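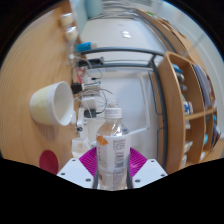

Why does a town need to store water at all, if the river beside it never runs dry?

A river delivers water at its own pace, and people use water at theirs. Most households draw heavily in the early morning and again in the evening, and very little at three in the morning. Storage fills the gap between the two.

Chapter 4
Storing and Moving Water

Chapter 3 followed water from rainfall to river and from river to treatment plant. In this chapter we pick it up at the plant's outlet and follow it to the tap. The subject is partly engineering and partly bookkeeping. Every gallon that leaves the plant must be used, stored, or lost, and a water department spends much of its time working out which.

We will use the town of Cerkatia as our main case. Cerkatia takes its water from the Okard, a short river fed by snowmelt, and sends it uphill to a covered reservoir on Steiner Ridge. The town has 2767 service connections. A service connection is one metered pipe leading off the main, so a single connection may serve a farmhouse or a whole apartment building. Keep this in mind when you read the tables at the end of the chapter, where use is given per connection and not per person.

4.1 Supply and demand over one day

The treatment plant at Cerkatia runs at a steady rate. Filters work best when the flow through them does not change much, and operators avoid starting and stopping the pumps. Demand, on the other hand, rises and falls by the hour. Figure 4.2 shows both lines for a day in October. Where the demand line sits below the supply line, the reservoir is filling. Where it sits above, the reservoir is draining. The two shaded areas should be about equal over a full day. If they are not, the level in the reservoir will be higher or lower the next morning.

Hermine Fankhauser kept the pumping records at Cerkatia for many years, and her notebooks are the source of the older figures in this chapter. She wrote down the reservoir level at 6 a.m. and 6 p.m. and put a small cross next to any reading she did not trust. We have left those readings out.

4.2 Pressure and height

Water in a pipe pushes harder the farther it sits below the surface of the water that feeds it. This is why reservoirs are built on hills and why flat towns build towers. Each foot of height adds a little less than half a pound per square inch. A house at the foot of Steiner Ridge has strong pressure at every tap - sometimes too strong, so that a reducing valve has to be fitted where the pipe enters the house. A house near the top of the ridge may need a booster pump.

Pressure also drops as water moves. The walls of the pipe drag on it, and the drag grows quickly with speed. A narrow pipe that serves two houses well enough may serve six houses badly.

4.3 Small-scale storage

Not all storage belongs to the water department. Hospitals keep tanks on the roof or in the basement, farms keep cisterns, and households keep bottles and jugs. These amounts are small next to a reservoir, but they matter when a main breaks. After the break on Fovance Road, 629 connections were without water overnight. In her report, Nadja Ammann noted that the homes with some drinking water set aside made far fewer calls to the department.
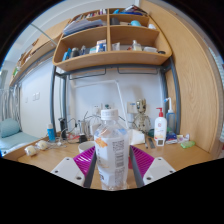
4.4 Losses

Some of the water that leaves a plant never reaches a meter. It escapes through cracked pipes and worn joints, or it is used to flush mains and fight fires. The difference between the amount sent out and the amount billed is called non-revenue water. To estimate the part due to leaks, a department can measure the flow into a district late at night, when most taps are closed, and subtract the use it would normally expect at that hour.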